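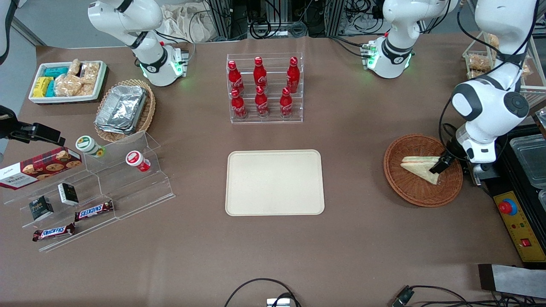 Erngate Parish Church
Sanctuary and Worship Space Inspection - Spring Checklist with Comments

Inspected by: Berwyn Llewellyn
Reviewed by: Divya Suvarna, parish administrator
Month of inspection: April
Start time: 9:30 a.m.

Ratings used: Satisfactory, Needs Attention, Not Inspected. Items marked Needs Attention carry over to the next inspection until they are signed off in the parish office.

SECTION A. ENTRANCES AND AISLES

A1. Main doors open fully and latch back
Satisfactory
Comment: The left-hand latch is stiff. Oil before the summer weddings.

A2. Side door to the Vondham Street path unlocked during services
Needs Attention
Comment: The bolt was found drawn at the time of inspection. The sacristan on duty is to release it before the first worshippers are admitted and is to enter this in the service register.

A3. Center aisle clear for its full width
Satisfactory

A4. Side aisles clear
Needs Attention
Comment: Two stacks of hymnals and the folding music stands had been left against the north wall. Return to the choir vestry after each rehearsal.

A5. Ramp and handrail at the west entrance
Satisfactory
Comment: Handrail firm at all fixings. The non-slip strip is worn at the lower end and should be replaced this year.

A6. Exit signs lit
Satisfactory

SECTION B. CANDLES AND INCENSE

B1. Altar candles stable in their holders
Satisfactory

B2. Paschal candle stand
Needs Attention
Comment: The stand rocks on the uneven tile beside the font. It has been moved 16 inches toward the chancel step, where the floor is level. Servers should be told of the new position before the next baptism.

B3. Votive stand at the Lady altar
Satisfactory
Comment: The sand tray was sifted and refilled. The stand holds 60 lights and must not be filled beyond that number on feast days. The notice to this effect has faded and is to be reprinted.

B4. Hand candles for the Easter Vigil
Satisfactory
Comment: Paper drip guards in good supply. Used stubs to be collected in the metal bucket only.

B5. Thurible, chains and charcoal
Needs Attention
Comment: One chain link has opened and the thurible is withdrawn from use until repaired. The spare thurible is sound. Spent charcoal was found in the sacristy sink - this must go into the lidded ash can outside the north door.

B6. Altar cloths and hangings clear of open flame
Satisfactory

SECTION C. FIRE AND ELECTRICAL

C1. Extinguishers in place, pin and seal intact
Satisfactory
Comment: Service labels in date. The organ loft extinguisher was behind a robe rack and has been brought forward.

C2. Organ blower and motor cupboard
Satisfactory
Comment: Okabe, the organ technicians, have asked that nothing be stored in the cupboard. It was clear.

C3. Microphone and speaker cables
Needs Attention
Comment: The lectern cable crosses the chancel step without a cover. Fit a cover before it is next used. Readers have been advised to approach from the south side in the meantime.

C4. Heaters in the side chapel
Not Inspected
Comment: Switched off for the season.

SECTION D. FONT, ALTAR AND FURNISHINGS

D1. Font cover and lifting chain
Satisfactory

D2. Pews and kneelers
Needs Attention
Comment: The kneeler at pew 28 has a split board with a raised nail. The pew has been roped off.

D3. Altar rail
Satisfactory

D4. Processional cross and banner poles
Satisfactory
Comment: The banner lent by the Cindthorpe congregation is to be returned after Pentecost. Its pole should be stored flat.

ACTIONS OUTSTANDING

A2, A4, B2, B3 (notice only), B5, C3, D2.

The repair to pew 28 and the lectern cable cover are to be completed before the confirmation service. Other items may be completed in the ordinary course. Any person who notices a hazard between inspections should report it to the parish office and, where safe to do so, keep others away from it.

Signed: B. Llewellyn
Received at the parish office: D. Suvarna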